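Let the Fruit Sit Out

I have become a person with opinions about where fruit should live, and my opinion is: on the table, on a cloth, where everyone can see it. Out of the refrigerator drawer, out of the paper bag, out of that wire thing that hangs from a hook and bruises the pears. Give it the table!

My conversion happened in Plavdale, where I rented a small place for 14 nights one September. The kitchen table was under a window, and whoever set the place up had left a striped cloth on it. I came back from the market with far too much (the Plavdale market will do that to you) and no bowl big enough to hold it, so I tipped everything out onto the stripes and went to look for coffee. When I came back it was the best-looking thing in the building. I ate more fruit in those two weeks than I had in the whole summer before.

So now I do it at home, and I push it on anyone who will listen. You want a mix of sizes. A big orange looks twice as big next to a mandarin, and a mandarin looks brighter next to something nearly black. Brown and olive-green fruit, the kind that gets passed over at the stall, suddenly earns its keep, and all that orange needs a bit of mud color around it.
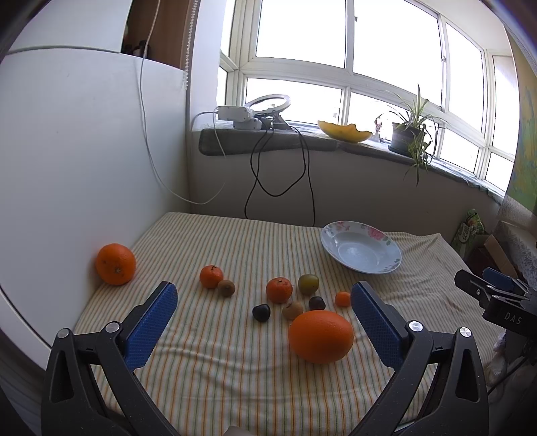

And leave space! People hear "fruit on the table" and picture a heap, the hotel lobby pyramid that you're afraid to touch in case the whole thing rolls off. Spread it out. A piece of fruit with a few inches of cloth around it practically asks to be picked up. You can also see what's going soft, which a heap will hide from you until the day you find out with your thumb.

I don't iron the cloth, by the way. I did once, for a birthday, and it looked like a restaurant was about to hand me a check. A few creases are fine. Stripes are wonderful because they do half the arranging for you and they forgive a drip of juice better than plain white ever will. Mine is a Kocsis, bought at the outlet store in Korkton for 8 dollars, and it has been through the wash so often that it feels like an old shirt.

Now, the plate. I held out against plates for a long time, on principle, and I was wrong. One plate on a table of scattered fruit is a lovely thing, provided it has flowers on it. I know floral rims are supposed to be fussy. My sister-in-law calls mine "the funeral china." But roses and oranges get along beautifully, and those old patterned plates turn up at every thrift store for next to nothing while plain gray stoneware costs a fortune. I paid more for a single Wororport bowl than for all my flowered plates together, and the bowl lives in a cupboard.

Keep the plate sparse. One large orange in the middle, then something small and bright and something small and dark beside it, and stop there. Every time I add a fourth thing I end up taking it off again. Leave enough of the rim showing that the roses get their turn.
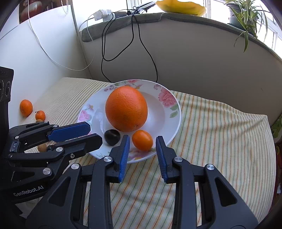 But Won't It Spoil?

Some of it will, a little sooner than it would in the cold. I buy less at a time now and go to the market more often, and I count that as a gain. Citrus is perfectly happy on a table for days. Berries I still put in the refrigerator, I'm not a maniac. Anything that gets wrinkly goes into a pot with sugar, and I've never once been sorry to have a jar of something on hand for toast.

Try it for a week, with whatever cloth you've got in the drawer. Put the big orange near the edge, where somebody walking by will take it.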